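Cup unstacking from handheld gripper demos, does the count matter?

shemweta_kd
Hi all – Keir Dow here. We've been training the cup unstacking policy on handheld demos, 363 of them now, and I was so pleased to see it flatten out after the first 200 (I had braced myself for a whole August of collecting!). My feeling is that more of the same won't buy us much.

golham_calum
Lovely work, Keir, but I don't quite agree. Was that with one stack height all the way through? Ours at Golham looked flat too, until we varied the height, and then it started climbing again.

badstead7
I'm with Calum. How many people held the grippers?

shemweta_kd
Three, though two of them did most of it. Fair point on the height, Calum – we kept to tall stacks. I'd still bet on the operators mattering more, but I'll run short ones before I argue any further. Picture of our setup below. 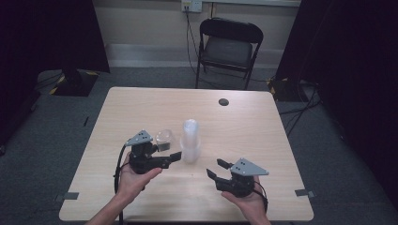

Both grippers in hand, with the stack between them and a single cup by the left one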